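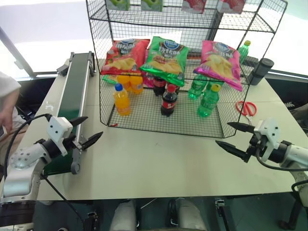 Two-arm cell with wire shelf, snack bags, bottles and a belt conveyor at the left.

How to Budget for a Tabletop Shelf-Picking Cell

The steps below cover a bench-scale cell with two arms, one table and retail stock. Prices are in dollars, before tax.

Step 1. List the stock first
Write down every package type the cell must handle: boxes, chip bags, tall bottles, short bottles. Record the width and filled weight of each. The widest item sets the gripper opening. The heaviest sets the arm payload, and the gripper's own weight comes out of that figure.

Step 2. Size the shelf and table
Measure the open height of the lower compartment with the tallest bottle standing in it. A gripper that comes in from the front also needs room above the cap. Wire mesh is cheap but flexes, so include clamps. Our Moltico shelf cost $43.

Step 3. Price the conveyor separately
Conveyor quotes often leave out the end bracket, motor driver and stop switch. Ask for each as its own line. Our Likamora quote came to $344 with all of them added.

Step 4. Allow for grippers and cables
Two-finger grippers are sold with or without fingertips. Order 3 spare sets. External cables need enough slack for full wrist travel; check this at both ends of the reach before cutting any ties.

Step 5. Set the reserve
We hold $3000 outside the arm price for fingertips, cables, replacement stock and one service visit. Chip bags crush and have to be replaced, so treat them as a consumable.

Step 6. Send one sheet to all vendors
Include the stock list, table size, supply voltage and delivery month. Floltuser needed our order by February to hold the quoted price.

Comments (2)

Yoshinori Fukuda: Does the reserve include the safety review?
Reply from Chukwu Bench Notes: No. Put it under installation.

mesh_and_rail: Add freight to step 3. Ours was quoted without it.

Contact | © Chukwu Bench Notes | Back to top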